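製品情報 > データ収集 > シミュレーション環境 > Flutano 双腕卓上セット

製品 導入の流れ 動作条件 価格 よくある質問 お問い合わせ

読了時間 11分

Flutano 双腕卓上セット
人が手本を見せ、機械が覚える。そのあいだの地味な作業を引き受けるソフトウェアです

ロボットの学習という言葉には華があります。展示会の壁に大きく刷っても様になります。ところが実際に部署へ配属されてみると、最初の数か月の仕事は、机の上の小物をつまんでは置き、つまんでは置き、たまに落とし、落とした回に印をつけることです。華はどこへ行ったのかと尋ねると、先輩は黙って次の小物を並べます。

Flutanoは、その「つまんでは置き」を計算機の中でやるための環境です。Vosotbyが開発し、国内ではChaudhryが販売と技術窓口を受け持っています。双腕卓上セットは、Flutanoの中でもいちばん引き合いの多い構成で、二本の腕、一枚の机、机の上に出てくる小物、そして操作の記録一式をまとめたものです。

夢のある製品かと聞かれると返事に困ります。便利な製品かと聞かれれば、はいと答えます。

■ どんな方に向いているか

模倣学習用の手本データをまとまった量で必要としている研究室、開発部門、それから「まずは実機なしで始めてほしい」と上から言われた方。最後の方が、当社のお客様ではいちばん多いようです。

操作する人に特別な資格はいりません。手先が器用な方は歓迎ですが、器用すぎる方の手本は速すぎて学習に向かないことがあります。ほどほどに慎重で、同じことを繰り返しても機嫌の変わらない方が理想です。求人票にそう書くと応募が来ないので、書き方は各社で工夫なさっています。

逆に、次のような用途には向きません。布やひもを本格的に扱いたい場合、液体を注ぎたい場合、机から離れて歩き回りたい場合。布については開発部に要望が山と届いており、山はいまも高くなっています。

■ セットに含まれるもの

・双腕の卓上作業シーン一式(机、床、照明、背景)
・小物ライブラリ 220点(球、瓶、箱、皿、工具など)
・課題テンプレート 30種(つかむ、渡す、寄せる、立てる、入れる ほか)
・遠隔操作モジュール(手持ちコントローラー、小型の操縦アーム、キーボードに対応)
・記録と再生の管理ツール Flulline
・日本語の操作手引き

キーボードでの操作には対応していますが、おすすめはしていません。二本の腕をキーボードで動かすと、たいていの方は一時間ほどで無口になります。動作確認用とお考えください。

小物ライブラリの220点は、形だけでなく重さと滑りやすさも個別に設定してあります。既定値のまま使うと、どれも素直につかめます。素直な物ばかりで学習させた制御は、現実の机で最初に出会った素直でない物に負けるので、慣れてきたら滑りやすさを上げてください。つかみにくくなります。操作する人からは不評です。

■ 記録されるもの

一回の操作を、Flutanoでは「一話」と呼びます。開発部の誰かが英語の用語をそのまま訳してしまい、直す前に定着しました。一話には次の内容が入ります。

・両腕の全関節の角度と速度
・グリッパーの開き具合と指令値
・小物すべての位置と向き
・指定した視点からの画像
・操作者の入力そのもの
・課題の成否と、失敗した場合の分類
・自由記入のメモ

画像の視点は、机を手前から見る標準視点のほか、真上、左右の手首から選べます。全部を選ぶこともできますが、保存容量のことを先に情報システム部門へ相談しておくと、あとの人間関係が穏やかです。

自由記入のメモ欄は、もともと条件の変更を書き留めるために設けました。導入先の運用を拝見すると、「もう一回」「惜しい」「昼食後に再開」といった記述が大半を占めています。学習には使われませんが、読み返すと意外に役立つという声もあり、残してあります。

■ 失敗の扱い

手本のデータなのだから成功だけ残せばよい、とお考えの方は多いと思います。Flutanoも初期の版では、失敗した話を終了と同時に消していました。すると、操作者が途中で持ち直した場面まで消えてしまい、学習した制御は、少しでもずれるとそのまま堂々と何もない場所をつかむようになりました。自信にあふれた空振りは、見ている分には楽しいものです。

現在の版では、失敗も含めてすべて保存し、あとから分類します。初期設定の分類は「届かず」「すべり」「ぶつかり」「落下」「迷い」。最後の「迷い」は、腕が長いあいだ進んだり戻ったりした話に自動で付きます。操作者の人格についての評価ではない旨、画面にも表示するようにしました。

持ち直しの場面だけを切り出す機能もあります。つかみ損ね、離れ、向きを変え、もう一度近づく。この一連の動きは手本としてたいへん価値が高いのに、本人は見られたくないと言います。操作者名を伏せて書き出す設定は、そういう事情でいちばん目立つ位置に置いてあります。

■ 管理ツール Flulline

集めた話は、Flullineの一覧に並びます。絞り込み、並べ替え、再生、複製、除外ができます。再生は早送りが可能で、検品担当の方は例外なく早送りを使います。

初期状態では一つのプロジェクトに3,000話まで登録できます。上限は設定で広げられます。届いたときにお知らせが出るのは、容量の警告というより、一度立ち止まって中身を見てくださいという意味合いです。同じ話を大量に集めたことに、集め終えてから気づく例が後を絶ちません。球を右手でつかむ話ばかりが並び、左腕は終始見学していた、という報告を受けたこともあります。

そこで偏りの確認画面を用意しました。左右の腕の使用割合、小物の出現位置、つかむ向き、一話の長さがグラフで出ます。見たくない日もあるでしょうが、週の終わりには開いてください。

■ 標準シーンの構成について

双腕卓上セットを起動すると、最初に開くのが標準シーンです。背景は淡い灰色の無地、床は黒っぽい地に白い格子線。装飾は何もありません。営業からは「もう少し見栄えのする部屋にできないか」と毎年言われ、開発部は毎年うなずき、毎年そのままです。

机は幅の広い明るい灰色で、手前の左右から腕が一本ずつ伸びます。小物は課題ごとに選ばれて机に出ます。緑の球と、黄色い半透明の小瓶のような物を使う組み合わせでは、球を奥に、黄色いほうを手前の左寄りに傾けて置いた状態からでも始められます。どちらの腕で先に何を取るかは決めていません。操作者が決めます。決めるのに時間をかけすぎると「迷い」が付きます。

影は省いていません。グリッパーの影が机に落ちると、画像から学習する制御はそれを物体と取り違えることがあり、手本の段階から影に慣れさせておく必要があります。照明の位置と強さは、話ごとに自動で変えることもできます。 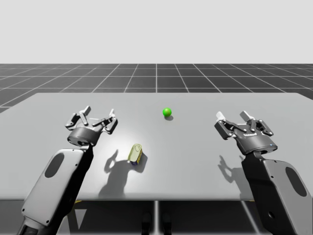 ■ 導入の流れ

1. お問い合わせ
用途と、お持ちの計算機の構成をお知らせください。「いろいろやりたい」というご用途も承りますが、こちらから質問が多めに返ります。

2. 試用
評価版をお渡しします。課題テンプレートは30種すべて使えます。書き出しだけは70話までに制限しています。70話あれば、続けたいか、二度と触りたくないかは判断がつきます。

3. 初期設定の打ち合わせ
操作装置の接続、視点の選択、保存先の決定を行います。保存先の決定にいちばん時間がかかります。技術的な理由によるものではありません。

4. 操作者向けの講習
半日です。前半で操作、後半で分類のつけ方を扱います。落としたものを「すべり」とするか「落下」とするかで議論になりやすいので、お茶の時間を挟んでいます。

5. 収集開始
あとは繰り返しです。

■ 動作条件

独立したグラフィックスボードを備えた計算機が必要です。画像の視点を増やすほど、上位の機種をおすすめします。ノート型でも動きますが、ファンの音で隣の席の方に導入が知れ渡ります。

書き出し形式は、主な学習用ライブラリで読める汎用形式に対応しています。独自形式での書き出しもできますが、三年後のご自分のために汎用形式をお選びください。

ネットワークから切り離した環境でも使えます。その場合、ライセンスの更新は手作業になります。手順書は一枚に収めました。裏面もあります。

■ よくある質問

シミュレーションで集めた手本は、そのまま実機で通用しますか。
そのままでは通用しないことのほうが多いです。実機の手本を少量混ぜる、摩擦や照明を振る、といった工夫と組み合わせてお使いください。「そのまま使える」と書いてある他の資料をご覧になった場合は、小さい字の部分もお読みください。

手持ちの腕のモデルを入れられますか。
入れられます。関節構成の定義ファイルと形状データをご用意ください。指の連結部が複雑なグリッパーは調整に手間がかかるため、Chaudhryの技術窓口で代行も承っています。

自社の製品を小物として追加できますか。
できます。形状データに加えて、重さの実測値をいただけると助かります。設計上の重さと実際の重さが違っていたことが、この作業で発覚する場合もあります。当社からは特に何も申し上げません。

操作者は何人くらい必要ですか。
一人でも始められますが、手本に癖が出ます。複数人の手本を混ぜると癖はならされ、代わりに誰の話を残すかという相談が発生します。

飽きませんか。
飽きます。課題を途中で切り替える設定がありますので、ご活用ください。

音楽を流しながら作業してもよいですか。
音は記録していませんので、ご自由にどうぞ。ただし速い曲を流すと話の長さが目に見えて短くなるという導入先の報告があり、偏りの確認画面に曲名欄を設けてほしいという要望は、検討中のままになっています。

■ 更新情報

11月の更新で、左右のグリッパーの開き具合を別々に初期化できるようになりました。これまでは起動のたびに両方が同じだけ開いていました。また、再生中に話を除外すると次の話まで除外される不具合を直しました。該当する版をお使いだった方は、一覧の「除外済み」をご確認ください。無実の話が混ざっています。

年末のお問い合わせ受付は12月24日までです。以降にいただいたご連絡には、年明けに順番にお返事します。その間も収集を続けられる方のために、夜間の自動書き出しの設定手順を手引きの巻末に載せました。

■ 価格とお問い合わせ

価格は席数と契約期間によって変わります。大学や公的な研究機関には別の料金表があります。見積もりはChaudhryの窓口へご依頼ください。その際、操作装置の有無をお書き添えいただくと返事が一往復分早くなります。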